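Oficina Prorau: quem somos
Robôs feitos em casa, com tempo e muita curiosidade

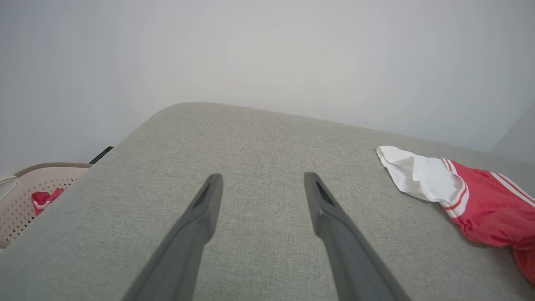 SOBRE NÓS | A OFICINA

A Prorau começou na sala da Fidelina Arboleda, com um braço robótico montado peça a peça e uma pergunta simples: será que ele consegue arrumar a roupa? Continuamos a tentar responder, e cada tentativa dá-nos vontade de fazer mais uma!

Hoje somos 14 pessoas e partilhamos uma oficina na rua de trás, mas os testes continuam a ser feitos em casa, entre o sofá e o cesto da roupa. O tecido é um adversário fantástico. Dobra, escorrega, esconde as pontas (os calções de desporto são os piores, e por isso os nossos preferidos).

O Kedir Gidey desenha os dedos da garra, cinzento-escuros e afilados na ponta, e o Janaka Bhuiyan trata dos motores e da cablagem. O código de controlo, a que chamamos Dekier, é obra do Tahsin Majumder e já vai em 353 versões. Em julho abrimos as portas a quem quiser trazer o seu projeto, acabado ou ainda dentro de uma caixa de sapatos.

Temos duas bancadas, uma impressora 3D que adora encravar e café sempre feito. Não é preciso saber programar para aparecer. Quem quiser começar pode falar com o Emiliano Cervantes, que recebe os novos membros e empresta ferramentas.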